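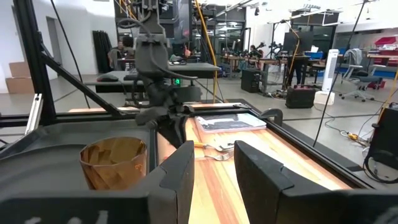
Resetting the table is the part of the fork task that new club members skip, and it decides whether your demonstrations are worth training on. I have read plenty of guides that promise a working policy from a weekend of recording. I don't believe them, and after this page I hope you'll at least be suspicious. Our version uses two forks and a translucent orange cup. Start with the forks one below the other between the gripper fingers and the cup off to the left on the gray tray. It looks too easy. It isn't, mostly on account of the forks, which are thin, shiny and lie almost flat on the wood.

Before you record

Home both arms and check that the wrist view shows both fingertips. Run a cable check by moving each joint by hand through its range. Anything left on the back of the table stays there for the whole session or comes off now.

Recording

1. Open a new session and type your name in the operator field. Sudheer Raju once left it blank for a full evening and we could not use any of it.

2. Pick up the upper fork first. Close on the handle, never the tines.

3. Lift straight up, pause, then move to the cup. Don't swing across.

4. Lower the handle end in and open slowly. If the cup tips, stop and mark the episode as failed. Do not delete it.

5. Repeat with the lower fork, then reset by hand.

Do 12 episodes, then trade places with someone. Past that people get sloppy and swear they haven't.

How much data?

Nanami Onishi's group asked for 500 episodes. We ended up with 1406, and I'm still not convinced the extra ones bought us anything, as a lot of them are the same person making the same approach. Move the forks a little every time - a finger's width is enough - and turn them now and then.

Testing

Use 6 starting layouts that never appeared in training. Letay Adugna keeps the list in the Beren folder. Report every attempt, including the ones where "it almost had it." Almost is a fail. If a run only works with the forks in their usual spot, go back to step 1.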